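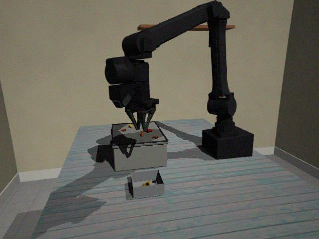
The Stelport Parish Records dataset holds 325 transcribed entries of baptism and burial, drawn from 3 registers kept at Zistimstead. Each entry is stored as one row with 6 fields, and spellings of surnames are left as the clerk wrote them. Loose slips found between the pages were sorted by hand before transcription, and carry the code S in the final field.

Of the entries, 251 have been checked twice – the remainder once only. Corrections should be sent to Melina Mavromatis at the Brunditz office before the April update.

We use cookies to improve your visit. Accept | Manage settings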